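Ticket 1002
Subject: Printer in the back office prints the first page and then sulks
Opened: October 2018
Status: closed (with one thing I'm still grumpy about, see the end)

Hi again, me from the Clevenmont office. I know I opened a ticket in September for what looked like the same problem, and I know I closed it myself with "seems fine now!" Sorry. It wasn't fine. It was fine for one invoice run.

So what happens is this. I send a job from the accounting program, the first page comes out perfectly, and then the printer stops with the little amber light on. The computer says "Printing." The printer says "Ready." They are both very sure of themselves. If I wait long enough (I went and made a coffee and drank it) the job disappears from the queue and the rest of the pages never show up.

Setup, for whoever picks this up: it's the Surik laser printer, the older gray one, plugged into the network with a cable. Three of us print to it. The new one upstairs works great but it's a hike, and the invoices have to go in window envelopes that live down here, so please don't tell me to use the upstairs one.

What I'd already tried before opening this:

Turned it off and on. Turned it off, counted to 100, turned it on. Pulled the power cord out of the wall and put it back. Swapped the network cable for the one from the conference room, then swapped it back when somebody needed the conference room. Took the paper out, fanned it, put it back in. Deleted the printer from my computer and added it again, which got me a second copy with "(Copy 1)" after the name and then a third one, and now I have to read the list carefully every time.

The test page prints every time, by the way! Beautiful test page. But it's a single page, so I guess that doesn't prove much.

Update, same day. I tried a plain text document with 14 pages and it printed the whole thing without stopping. Then I tried the invoices again and got one page and the amber light. So it's something about the invoices. They have the Gallardo logo in the top corner, the big fancy one with the shading that we got when the name changed.

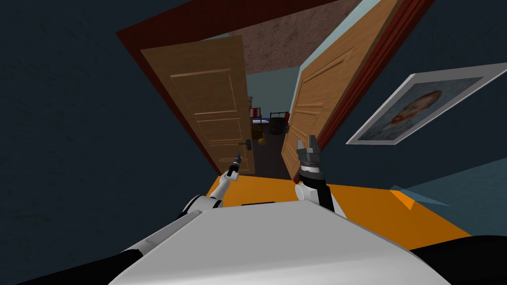
Support wrote back that pictures in general were probably not the trouble, and that I should look at how much memory the printer had left after page one, which I could find by holding down the green button until it spat out a status sheet. The reply also asked whether the driver had changed in September and whether anyone had switched on the setting that sends every page as one big graphic.

Well. I held down the green button, and the status sheet says there's hardly any free memory while an invoice job is sitting there. And yes, the driver updated itself in September, right before the first ticket. I found the setting they meant under Properties, then Advanced, then a plus sign I had never once clicked on in my life. It was turned on. I swear I didn't touch it. I turned it off, printed a batch of 6 invoices, and got all of them, one after another, no light.

I didn't want to close this too fast again (lesson learned), so I ran the whole monthly batch for the Altmont accounts, which is the long one with the attachments. It stopped once in the middle, but that was because it ran out of paper, and I'm counting that as a win. Filled the tray, it picked up right where it left off.

Things I changed, in case it comes back and you need to know:

Graphics setting off on my computer and on the other two. The shared one at the front desk had it on as well, so I'm guessing the update did it to everybody.
Logo on the invoice template replaced with the smaller file from the website. You honestly can't see a difference on paper.
Extra copies of the printer removed, except one that says it's in use and won't go away no matter what I do.

That last one is the grumpy part. It's called Surik Back Office (Copy 2), it isn't connected to anything I can find, and my computer keeps picking it as the default. If there's a trick for getting rid of it, please add it here or open a new ticket for me, whichever is easier on your end. Otherwise you can leave this closed. Thank you for the green button tip!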